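Workshop tips: trying out grippers before you pay for one

Posted by Bendik Backlund, 13 April 2020

Quick one this time, bench is a mess and I have a delivery to sort. Readers keep asking how I pick a gripper. Short version – same job, same blocks, same tray, every time. Only swap one thing.

Do it in the simulator first. I put that off for years. Silly. A bad finger length shows up in the sim in ten minutes and costs zero in bent brackets.

Tip: keep the layout dull. Blocks, a shallow tray, the arm, done. Put the tray where the wrist can get at it without folding up on itself. Start with it empty. Leave a hand's width between blocks if you can, more for wide fingers.
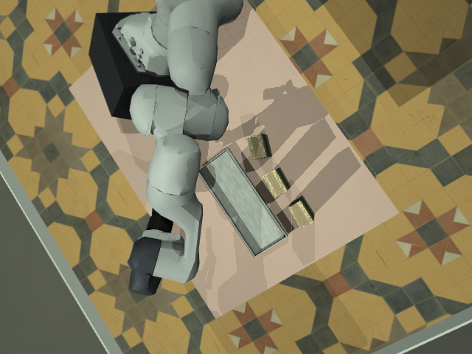 Save your start pose. Write it down on paper too. Seema Pandey lost a whole afternoon of Garex runs because the home position got overwritten and she was comparing two grippers from two differnt starts. Numbers were junk. Paper, pencil, tape it to the monitor.

Tip: name files by gripper, then finger, then run. Not "test_new_final". I have 566 logs from the Clemstead job and half of them are called something like that.

Two fingers or four? For boxy stuff I start with two, flat pads. More contact points sounds better, but you have more to line up and more to knock over on the way in. Try both if you have the models. Same approach speed. Don't fiddle with speed and fingers in one go, you won't know which one helped.

Approach straight down first. Angles later. Check clearance on the OUTSIDE of the fingers as well, everyone checks the inside and then clips the neighbor.

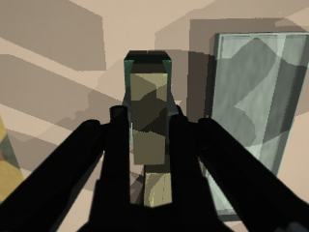

Cameras. One close to the gripper, one way back. The close one is for centering – is the gap the same both sides. The far one is for elbow trouble, which you will never spot close in. If you can only afford one, get the far one and move it. Eilif Fagerlund says the opposite and he's welcome to write his own page.

Wide lenses bend straight lines near the edge. Don't measure anything out there. Measure in the middle or not at all.

Busy textures are worth a go. If your vision code only works on a plain background, better find out now. Change the floor, change the light, run it again.

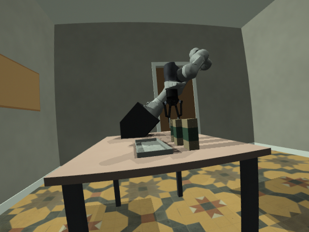
Controllers, since Valter Hedlund wrote in. I ran the Plekidden one and the Sala one on the same arm model. 35 runs each. Plekidden is smoother, slower to stop. Sala stops dead but you get a little shiver at the wrist. For stacking I'd take the smooth one and add a pause of 4 seconds before closing. Too long for real work, fine for testing. Trim it later.

Log the pause. I forgot to, once, and had to redo the lot.
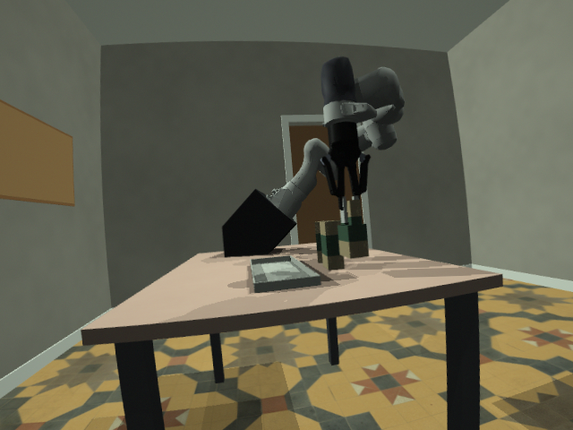 Stacks are where cheap fingers get found out. Single blocks forgive you. Go in high, stop, look, then lower. I like a hover like the one over the right-hand stack there, tips only just above the small tan block on top, becuase you can judge the line before anything touches. Then down slow. If the stack leans when you close, fingers are off center – back out, shift, try again. Don't squeeze harder.

Odds and ends:

Block heights. Mix them. A gripper that's only ever met one height will surprise you.

Friction settings. Leave at default for the first 6 runs, then drop them. Real pads get dusty.

Real arm after the sim: half speed, hand on the stop button, coffee somewhere else.

Lorraine Whiteley asked about soft pads. Haven't tried them on stacks yet. More in April if the parts show up.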